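Speaker notes: Looking after shared markers
Desmond Rosenthal
Staff session, July 2023

Opening. Say who I am and that I look after supplies for the Drukari drawing rooms. The talk is 30 minutes with time for questions. Phones can stay on.

Start with the cost. Last year we bought 700 markers, and a lot of them went in the trash with ink still in them. They had been left open, or the cap had gone missing. I want to go through what we changed in April and what each room can do with the supplies it already has.

First point: one table, one set. Before April the markers moved between rooms in whatever box was handy. Now each table has its own set and its own holder. If a table needs a note on it, write it by hand in big capitals and tape it down. DON'T MOVE on blue paper works fine. Printed signs took too long and people walked past them.
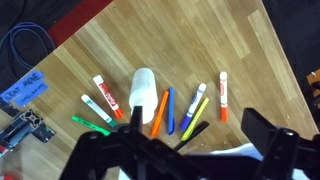

Should mixed brands be kept apart?
There is no need, as long as every marker has a cap that fits it. Sort by type of ink if you have both washable and permanent.

Go back to the slide on storage. Pause here, because people usually want to copy it down.

Second point: check the caps before anything else. Put every marker on the table where you can see it. Pull each cap and push it back until it clicks. If it won't click, try another cap of the same make. Draw one short line on scrap paper. A faint line gets a second try after a night lying flat. No line, and it goes in the discard tray.

Mention the Rollell trays. They are shallow and they stack. Rooms that don't have them can use a shoebox lid. 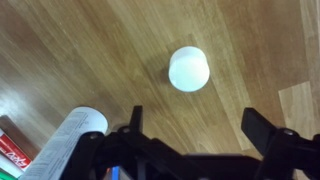
Loose parts are the next problem. Every cleanup leaves a few on the table, and they get swept into a drawer and stay there. Something like a plain white piece, round and flat on top with no marking on it, could be a cap or a lid, and you can't tell what it belongs to by looking at it. Try it on whatever is out on the table first. If it fits nothing, it goes in the parts jar by the sink. The jar gets emptied at the end of each term.

Ask the room how many have a drawer like that. Wait for hands.

Third point: the holder. Arthur, the room at the end of the hall, used to keep 40 markers in one tub. The ones at the bottom were never used. Now they put out a small holder and keep the spares in the closet. Refill it when it is down to 4.

Skip the Fasisport story if we are running late. Short version: they lent us a rolling cart, and the markers rolled off it at every doorway.
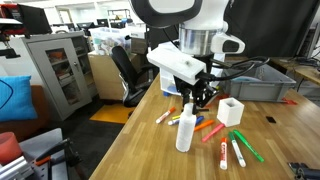 The last job of the day is putting the set back. Gather the markers into one pile, check the caps once more, then fill the holder. Bottles go beside the holder with the tops closed. Wipe the table after it is clear. It takes a couple of minutes if two people do it.

Hand out the checklist. Questions. Spare copies are in the folder by the door.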